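Teleoperated demonstrations in a simulated bedroom: when should an operator's hesitation be removed?

Posted in Demonstration and Remote Control

Wenceslao Cuevas

Our department is preparing a set of demonstrations in simulation for a household tidying task. The operator guides the arm with a hand controller, picks up one item at a time and carries it over the bed to its assigned place. Operators have been instructed to work at a natural pace and to release the controller only when the item is at rest.

The recordings from our two operators differ considerably. One moves in a single steady motion. The other halts above the blanket for up to four seconds, makes small corrections to the wrist, and then continues. Both complete the task.
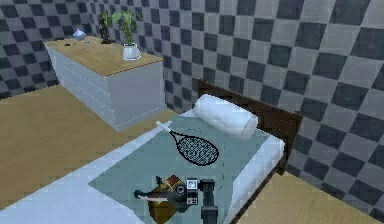

The policy trained on the combined set tends to stop partway through the carry and remain there until the time limit. I should be grateful for guidance on two matters. Should the pauses be cut from the recordings before training, or should the second operator be asked to repeat the work? And is a set of 30 demonstrations sufficient to judge this at all? The controller is a Clivetti unit and the recordings are stored at 12 samples per second.

Dušan Doležal

The behavior you describe is common where the recordings contain long periods without motion. During a pause, the arm's position hardly changes and the recorded command is close to zero. The policy therefore learns that the correct response to that position is to remain in it, and once it has stopped, nothing in its input tells it to resume.

I would recommend the following order of work. First, plot the commanded speed for every recording and mark the stretches in which both the arm and the gripper are still. Second, shorten those stretches and train again with no other change. Please take care at the moments of grasp and release. The arm is properly still while the fingers close, and if those samples are removed the policy may begin to lift before it has a firm hold. Our own first attempt at trimming made this error and the results were worse than before.

Small wrist corrections are a separate matter and should generally be kept. They show the policy how to recover from a poor angle, and a set made up only of smooth carries offers very little of that.

As to the number, 30 is adequate for a comparison between trimmed and untrimmed recordings, provided that both policies are tested from the same starting positions. It is a small set for the final task. I would also ask the second operator the reason for the pauses. In our case the operator could not judge height from the single view provided — a second view from the side removed most of the hesitation.

Flinero

Just delete the slow operator's files. We did so and the problem went away. We also changed controllers at the same time, so I cannot say with certainty which of the two was responsible.

Wenceslao Cuevas

I thank you both. The second operator confirms that height above the bed is difficult to judge from the present view. We shall add a side view, trim the idle stretches away from grasp and release, and keep the original files unaltered.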